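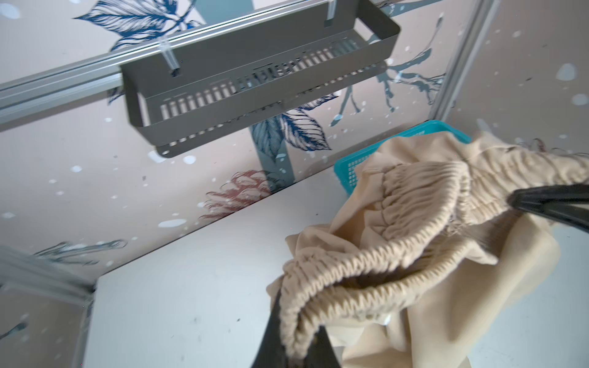
Valentin Chiriac, workplace safety coordinator, Prillton
02/11/2020

# Visit to the Troteck garment handling cell

I went to Troteck with Ludivine Jacquet to see how they run their garment handling cell and what rules they have written for it. We are due to write our own in January. Sorin Radu showed us the work and answered most of the questions. We stayed for three hours.

## Rules posted at the cell

The rules fit on one sheet. There are 12 of them, and Sorin says the first draft had far more. The ones we talked over:

- One person is in charge of the cell per shift, and that name goes on the sheet.
- Hands stay outside the frame unless the arm is stopped. Slowed down does not count.
- Only the person who stopped the arm may restart it.
- Drawstrings are looked at before each run. A loose cord can catch on a finger or on the basket.
- The tabletop is wiped between batches, and crumbs and lint are treated as a fault to be logged.

We spent the longest on the last two. Cords are the main difference between this work and the boxes we handle at Prillton, and our risk assessment form has no line for them. The cleaning rule is easy to write and hard to keep. A white top helps, as dark bits show up on it right away.
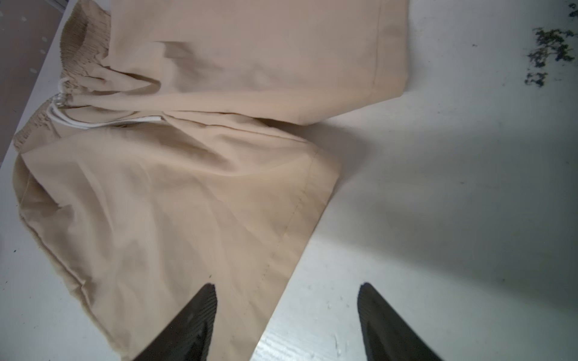

## Stops and logging

Every stop is written down with the garment type and the reason. Radu Bucur reads the log every two weeks and decides if a rule needs changing. Old versions of the sheet are kept in a binder — we were allowed to look through it, and six of the changes came from operators.

Ludivine asked what happens when the arm is moving fast and a cord swings. Sorin said they set a lower speed for anything with a drawstring and that the setting is locked.

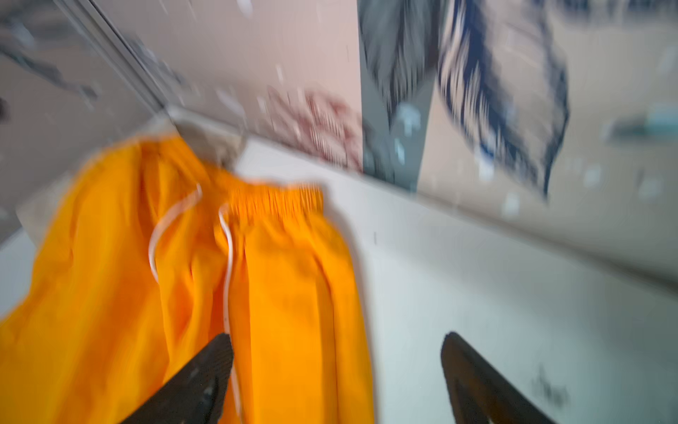 *Orange pants with a white drawstring on the worktable.*

For our own sheet I would copy the restart rule and the cord check as they are. The log needs a shorter form than theirs. Sorin will send a blank copy.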